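**To:** Skumlow Table Tennis League – club list
**Date:** 28/12/2018
**Subject:** Re: Change of home venue, and who may play in the second half

Dear all,

I answer to the message from the Szewczyk club, which I quote here so that everybody has it in front of them:

> We have read the new rule from the league board and we are not happy with it. It says that a player who did not play at least one match before the end of November cannot play in the second half of the season. Two of our players were abroad for work and they will now miss everything until summer. They paid the full fee of 58 like all others. We also ask why Wirnier may move its home matches to Skestura in the middle of the season, when we were refused the same thing last year.
>
> If the board does not change its mind, we will think about not coming to the January round.

I write for the Wirnier club only, not for the board.

First, about the players. I understand the anger and I partly share it. The rule was made to stop clubs from bringing in strong guests for the last matches, and this did happen two seasons ago. But the text makes no difference between a guest and a member who has been with the club for years. In my opinion a player who was registered before the first round should be allowed to play, even if he or she was away. The league has 128 registered players and I believe this would touch only very few of them. I would vote for such a change if another club proposes it in writing.

About the fee: I think it should be paid back, or moved to next season, if the rule stays as it is.

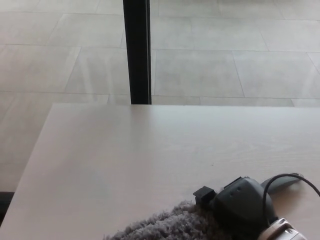 *Tabletop and tiled floor.*

Second, about our move. Our hall in Wirnier is closed for work on the heating, and the town gave us no date for the end of it. We asked the board for permission and received it for 11 matches, the cup match included. After that we go back or we ask again. I do not know why Szewczyk was refused last year – I was not on this list then – and I would also like to read the answer of the board. If it was the same situation, it should have had the same result.

The hall in Skestura costs us 294 for the whole period and we pay this ourselves. Visiting clubs pay nothing more than before. The entrance is from the side of the car park, and the doors open one hour before the match.

Please do not stay away from the January round. A team that does not come loses all its points of that day, and this would hurt your younger players more than the board. Could we put both questions on the agenda of the next meeting? I can write the first one if Szewczyk writes the second.

With sporting greetings,
the secretary, Wirnier club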